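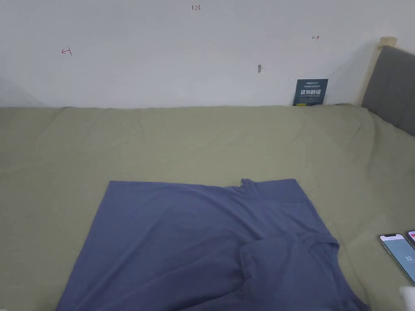
Vol. 24, No. 2

The Flat Shirt Problem
By Vandana Khurana

Last updated: December

A T-shirt is a tube with two smaller tubes attached near one end. It has no stiff parts apart from the collar rib, and the collar rib is curved. Folding it means turning a soft, three-dimensional object into a rectangle with square corners, and most of the difficulty is over before the first fold is made. If the shirt goes down flat, with its side seams straight and its hem square, the folds are simple. If it goes down twisted, every fold carries the twist forward.

Trade laundries solved this long ago with a hard table, a fixed template and a person who does nothing else all day. Households mostly use the bed. It is the largest horizontal surface in the home, it stands at a tolerable height, and the clothes are usually going into a drawer in the same room. It is also soft and covered in cloth, and both properties change how a shirt behaves on it.

Ritu Malhotra ran the finishing floor at Warwood, a contract laundry handling hotel and uniform work, before she moved to training. Her trainees practice on a table first and on a made bed second. "On the table they learn the fold," she said. "On the bed they learn to put the shirt down."

The surface

Cotton on cotton grips. A jersey shirt laid on a sheet does not slide the way it slides on laminate, and the effect is stronger when the sheet has a brushed or napped finish. This can help. Once the shirt is in place, the sheet holds the lower layer still while the upper layer is moved, so a sleeve can be turned in without dragging the body along with it. A polished table gives no such hold, and folders who learn on one tend to pin the fabric with the free hand out of habit.

The same grip works against anyone who tries to correct a bad placement by pulling. Tugging at one corner stretches the knit between the corner and the nearest place where it is held by friction. The shirt looks straight for a moment and then creeps back. The correct remedy is to pick it up and lay it down again.

Wrinkles in the sheet are the second variable. A fitted sheet in good tension is flat across the middle of the mattress and tends to ridge at the sides. The sheet in our opening photograph is typical, with shallow creases over the surface and a soft ridge along the edge by the wall. None of that will show through a shirt. A ridge running under a fold line is a different matter, as the edge will follow the ridge. Malhotra's rule is to sweep the sheet once with the forearm, from the center outward, and to work in the part of the bed nearest the body. Reaching to the middle of a mattress puts the folder's weight on one hand, the hand sinks, and the shirt slopes toward it.

Sheet color matters slightly. The slate-blue shirt on olive green is easy to read at its edges. A white undershirt on a white sheet is slow work under a ceiling light, and the usual mistake is to catch only the upper layer of the hem. A colored towel laid underneath fixes this.

The hang

The most efficient way to flatten a shirt is to let gravity do it. The shirt is taken by two points, raised until the body hangs free, held until the swing stops, and lowered hem first. As the hem touches the bed, the hands move back toward the body or away from it, depending on which way the shirt is to face, and the rest of the fabric follows onto the sheet in order. No smoothing is needed if the two points were well chosen.

Choosing them is the part that takes practice. Shoulder seams are the standard answer. They are the strongest line in the garment, they are often reinforced with tape, and they sit symmetrically about the collar. Held at the outer ends of the shoulder seams, the body falls straight and the sleeves drop to either side. Held closer to the collar, the shoulders slump and the sleeves fold inward. Held at the sleeve hems, the upper line sags in the middle and the body hangs in a curve.
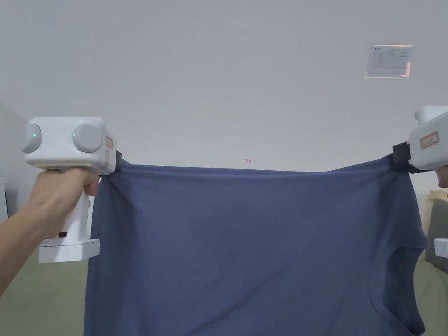
Upper edge held level by the corners, with the left side still hanging in loose vertical folds.

Tension between the hands is the second control. With too little, the upper edge sags and the fabric gathers in vertical folds beneath it. With too much, the knit stretches along the top and necks inward further down, so that the shirt is lowered in the shape of a funnel. The working range lies between the two and is wider for heavy fabrics than for light ones. A useful sign is the top edge itself. When it runs nearly straight and the fabric just under it is not drawn into lines, the tension is close enough.

Residual folds on one side usually mean that the hand on that side has hold of the shirt too far in, or has caught only one of the two layers. The second fault is the more serious. A shirt held by its front layer at one shoulder and by both layers at the other will always go down with a twist, and the folder will look for the cause at the hem, where there is none.

Gyu-bin Choo, who writes finishing specifications for the knitwear maker Grelen, measures this fault as hem skew, meaning the offset between the front and back hem when the shirt is laid down and left alone. For a review of the company's own packing line she had 300 shirts laid from the hang with no correction allowed. Skew was concentrated in the lightest jersey. It was lowest in shirts with taped shoulders, which she attributes to the hands finding the seam by touch.

The folds

Once the shirt is down, the sequence varies less than its advocates claim. The common methods all bring the sides in toward the center line, deal with the sleeves, and then reduce the length. They differ in the order and in the finished width.

The retail fold is made with the shirt face down. One side is brought in along a line running from the middle of the shoulder to the hem, and its sleeve is turned back so that it lies parallel to the new edge. The other side follows. The hem is brought up toward the collar, once for a shelf and twice for a drawer, and the package is turned over. It shows a clean front and a centered collar. It is also the fold least tolerant of a skewed hem.

The file fold, meant to stand on edge in a drawer, starts the same way but is narrower and is reduced in thirds. It needs a flat, firm first stage and a little compression at each step. On a soft mattress the compression has to come from both hands, pressed along the fold together, because the bed gives way under one.

The half fold, in which the shirt is simply doubled along its center line, sleeve on sleeve, is the quickest. It puts a crease down the chest and is disliked in shops for that reason. For sleepwear and work shirts it is adequate. Heather Buchanan, who fits out closets under the name Voltton, designs her shallow drawers for it. "People fold the way they already fold," she said. "I measure what is on the bed and build the drawer to that."

Equipment

Folding boards are the usual purchase. The hinged type, with two side panels and a center flap, gives a consistent width and takes over the job of judging the center line. It does not flatten the shirt. A shirt dropped on the board with a twist comes off the board with a twist and very even edges. The Nautiyal workshop, which cuts boards for small clothing shops, rates its hinges for 2,000 cycles and sells replacements separately.

A plain card of stiff stock does much the same work at lower cost. It is laid on the back of the shirt below the collar, the sides are brought over it, and it is pulled out from the hem end before the last fold. On a bed the card has one further advantage, as it supplies the hard surface the mattress lacks. Savita Sandhu, head of garment care at a costume hire store, keeps one at each folding station and replaces it when the corners soften. A rounded corner gives a rounded fold.

The bed itself needs no preparation beyond clearing the working side. Phones and other small hard items belong at the far end, away from the part of the sheet where the shirt will land. A mattress that stands below mid-thigh makes for a long stoop over a full load, and the better course in that case is to do the hang standing, stack the flattened shirts one on another, and sit down to make the folds.

Stacks should be kept short at this stage. Each shirt takes up the contour of the one below, and after several layers the collars build a slope that shifts everything toward the hem. Alternating the collar ends corrects it.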